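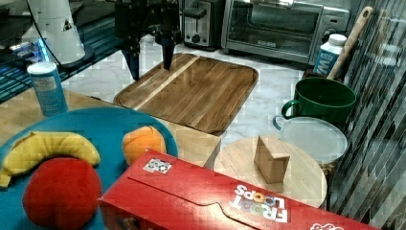
Figure 2: Start pose over the cutting board, one of the kitchen counter layouts. Gripper open above the board, distractor objects left in place.

4.2 Counter layouts and data

All episodes were recorded on the Tedinville counter. The layouts are messy on purpose. Earlier sets from our group used a bare table and two or three objects, and policies trained on them fell over as soon as a mug showed up near the target. So – clutter from day one. Figure 2 is a typical start: board in the middle, plush fruit on a plate, a cereal box lying on its side, toaster and toaster oven along the wall behind. The small wooden block on the round board is the target for the transfer task. Goal is the large cutting board, anywhere inside the raised rim.

We collected 2313 episodes in total, split over 25 layouts. A layout fixes which objects are on the counter and their rough positions. Inside a layout the operator was free to nudge things between episodes, and was told to do so. No tape marks, no template. Start pose of the arm was drawn at random from a box above the board, so the fingers are sometimes close to the wood and sometimes well clear of it. Episodes were capped at 30 seconds. Anything longer was stopped and thrown out before counting.

Operators worked in short blocks. Most of the August data comes from Baptiste Langlois, who also wrote the reset rules. We did not balance operators across layouts, should have, and come back to this in Section 6.

4.3 Labels

Each episode gets one start label and one end label. Start label: target object, goal surface, anything touching the target. End label: success, wrong surface, dropped, or no grasp. Two annotators, independent, and disagreements went to a third. Most of the disagreements were on "wrong surface" when the block ended up leaning on the rim of the board. We settled on counting that as a failure. It is strict, but the looser rule made results hard to compare between layouts.

Upside down print and partial views of packaging were kept. The language model that writes the instructions does sometimes get object names wrong for boxes lying on their side, and we left those instructions in for training but fixed them by hand for the test set.

4.4 Baselines

Two baselines. Grivadau is the policy from our earlier work, retrained from scratch on the new data with no changes except image size. Siliņa is the same backbone plus a depth head, trained jointly. Both see the wrist view and one fixed view. We also tried a Plorier style planner on top of Grivadau, but it needs a full list of objects up front and with this much clutter the list was often incomplete. Left out of the main table, numbers are in the appendix.

Training used the same schedule for both. We picked the last checkpoint, not the best one, to avoid tuning on the test layouts.

4.5 What fails

Siliņa does better on the transfer task in nearly every layout. The gap is biggest when the target sits on something raised, like the round board, where Grivadau tends to close the fingers too early or to far above the block. The depth head seems to help with exactly this – the height error at grasp time is smaller, and the early closes mostly go away.

Neither method is good near clear plastic. With a transparent lid next to the target, both policies drift toward the lid edge on approach, and the depth head does not help. Shiny backgrounds are a milder version of the same problem. We suspect the depth targets themselves are noisy there, have not checked this properly.

Plush objects are easy to grasp, hard to place. The policies let go early and the fruit rolls. Hard objects show the oposite pattern: missed grasps, but clean placements once the grasp holds.

One more failure worth listing. When the cutting board is turned at an angle, Grivadau still places as if it were square to the counter, and blocks released near a corner end up on the rim. Adding rotated copies of the training images reduced this only a little. Per-layout results are in Table 3.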